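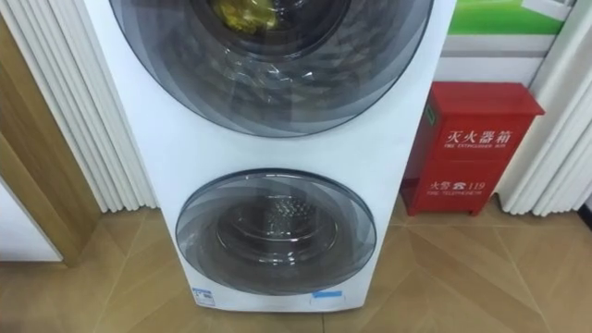
Gyu-bin Geum wants to talk about glass. We have been in the Lomari test room in Jastcombe for less time than it takes to drink a cup of coffee, and she has already crouched down in front of the washer-dryer tower to show me how the room bends across it. "Look at this from where the robot looks at it," she says, and I get down next to her. From there you have two round doors, one over the other, both see-through, both shiny, and a drum behind each one. Geum taps the lower window. "So where is the door? Is it the glass, or the reflection on the glass, or the metal behind the glass? A depth camera will give you all three answers in the same second. I love this machine. It's a terrible machine."

Geum leads the software group for Lomari's home chores project. There are 4 people in it, and between them they write everything that sits above the motor drivers: perception, planning, the arm controller's upper layers, and a pile of tooling that she brings up far more often than I expected. The job they've picked is laundry, and the part of laundry they've picked is getting clothes out of a drum.

I ask why they started with unloading. She laughs. "Loading is throwing. You can be pretty sloppy and the drum forgives you. Unloading, you have to go into a dark hole with your hand, you can't see past your own fingers, and the thing you want has wrapped itself around another thing you want. Every part of our stack gets a hard question. I'd much sooner find out now what's weak."

The first thing they found weak was their map of the door. For a long time the robot treated an open door as a flat disk on a hinge, which was fine until the elbow needed to pass near the bulge of the glass. Jhosep Agudelo, who writes the motion planner, replaced the disk with a bowl shape plus a ring for the rim, and the ring turned out to be the useful part. "The rim is solid and dark, so the cameras like it," Geum says. "We stopped asking perception to find glass. We ask it to find the rim, fit a circle, and then hang the bowl off the circle. If the rim moves, the bowl moves. Jhosep did it over a weekend and came in on Monday with this enormous grin." 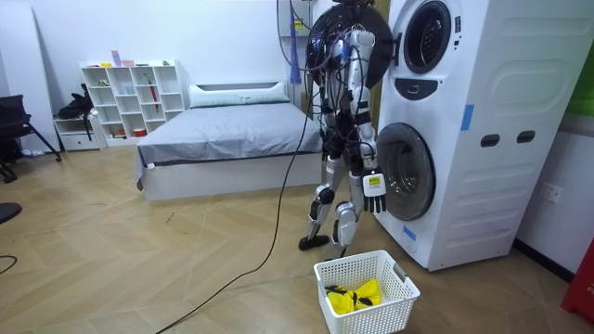
The humanoid beside the washer-dryer tower in the test room, with the laundry basket on the floor.

Once the door is in the map, the planner has to choose a stance. I had pictured this as an arm problem, but Geum says a good half of the trouble starts at the feet. Stand too close and the elbow has nowhere to go. Stand too far back and the hand reaches the opening with the arm nearly straight, and then the controller has no room left to pull.

"We used to plan the feet, then plan the arm, and then go home sad," she says. Now the software samples stances and arm paths together. It throws out most of the pairs quickly with a rough check, then spends real effort on the few that survive. The rough check is Agudelo's too, and it's small enough that Geum can sketch it for me on the back of a printout: a handful of balls for the arm, a bowl for the door, a box for the machine, a box for anything parked next to it.

The basket gets its own treatment. It's allowed to move between tries (people kick baskets, she points out) so its position is looked up fresh each time the robot is about to let go of something. There was a long argument in the group over whether it should be tracked all the time. Mizanur Mollah, the perception engineer, was in favor and lost.

"I lost correctly," Mollah calls from the other side of the room, without turning around.

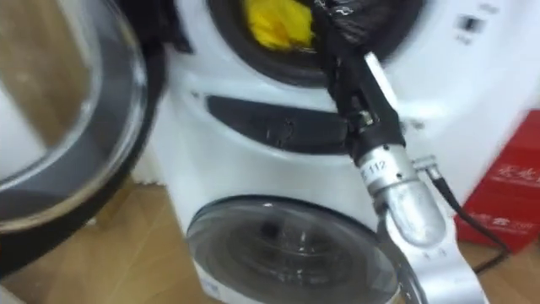
By Sunil Jayasinghe
Contributing Writer

Cloth is the part of the work that makes Geum talk fastest. A shirt has no fixed shape, so there's nothing to match it against, and the team gave up early on trying to recognize garments inside the drum. What the software does is divide whatever it sees in the opening into patches of similar color and texture, then score each patch for how good a grab it would make. Bright yellow cloth against dark patterned cloth is an easy day. Two dark pieces twisted together are a bad one.

"A score is a guess, and I want the robot to know that it's a guess," she says. "So after the fingers close there's a small tug. Tiny. You read the load on the wrist while you do it. If you've got one thing and it's free, the load comes up gently and then flattens out. If you've got a knot, it climbs and keeps climbing. If you've got the gasket – please don't have the gasket – it climbs like a wall."

Those curves decide what happens next. The arm can keep pulling, or let go and pick another patch, or do what the group calls a stir, where the fingers push the pile over to one side and back off so the cameras can have another look. The stir was Nilmini Bandara's idea. She looks after the skill code, the layer that strings the small motions together, and she had noticed that people do it without thinking when a sleeve won't come.

Bandara joins us for this bit and pulls up the file on her laptop. The whole skill layer runs to 2210 lines, and she's proud of how short that is. It was written as a behavior tree at first, and the tree grew until she couldn't find her way around it. The current version is a flat list of skills, each of which has to declare three things up front: what must be true before it runs, what should be true after, and how it gives up.

"The giving up is the best part!" Bandara says. "I won't merge a skill if it can't give up. You can write the most beautiful pull in the world, and if it has no way to say 'okay, I'm done, hand's open, arm's safe,' it stays on your branch."

I ask whether the robot asks for help. It does, but only after the same skill has quit 5 times in one session. The limit used to be lower. They raised it when they saw in the logs how often a stir and a second look sorted things out, and Bandara thinks it could go up again once the tug check gets better at telling a zipper from a snag.

Which brings us to the logs, and to Geum's favorite subject after glass.

Everything the robot does is recorded against a single clock: camera frames, joint readings, wrist load, which skill was running and what it believed at the time. The viewer for all this is called Gunawardena, after the street where the group had its first office. You can drag a slider along a run and see the picture from the robot's head next to the planner's map, so when the two disagree you can find the moment they parted ways. Mollah wrote the first version in a few evenings to chase one bug with a clock offset.

"The bug was mine as well," he says, having now given up on his own desk and wandered over.

The offset was between the head cameras and the wrist. When the head turned, the two fell out of step just enough that the planner would place the opening a little to one side, and the fingers would brush the gasket on the way in. For weeks they blamed the arm calibration. They recalibrated, it got better for a day, it got worse. Mollah finally lined up the load spikes with the frames in the viewer and saw that every brush came right after a head turn. 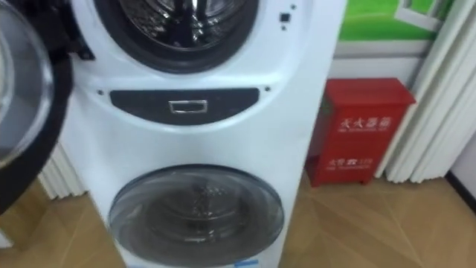 Fixing it took a morning. They also added a rule that the head has to be still before a frame can be used for fitting the rim, and that one change made the stance planner look a lot smarter than it had the day before, even though Agudelo hadn't touched it. He took the compliments anyway.

The other half of the tooling is Purkville, their simulator. It has a drum, a door, a floor and a really very crude piece of cloth. Geum is open about how crude. "It's basically a wet napkin. It doesn't behave like a T-shirt at all. But I don't need it for the T-shirt." What she needs it for is the door and the stance. Each night Purkville runs 4000 door-and-reach trials with the tower nudged and turned by small amounts, and in the morning there's a sorted page of the ones that failed. Somebody looks at the top of that page before anyone touches the real robot. She says it catches the silly mistakes, like a flipped sign or a changed default, and leaves the robot time for the interesting ones.

Cloth is tuned on the real machine only. That's slow, and she doesn't mind. "You learn so much standing there. You hear it. The motors have a sound when the pull is good."

Next on the list is the lower drum. The rim fitting should carry over, she thinks, with a new circle size, but the reach is a different animal: the robot has to get down low and keep its balance while it tugs, and the wrist readings will pick up the whole body shifting. Agudelo wants to solve it in the planner with a wider stance. Bandara wants a slower pull. Mollah would like a camera on the hand, and has a drawing of the bracket.

"We'll probably try Nilmini's first, it's a one-line change," Geum says, already back on the floor in front of the tower with her head tilted, looking at the lower door. "Mizanur, come see this reflection. It's got a whole other circle in it."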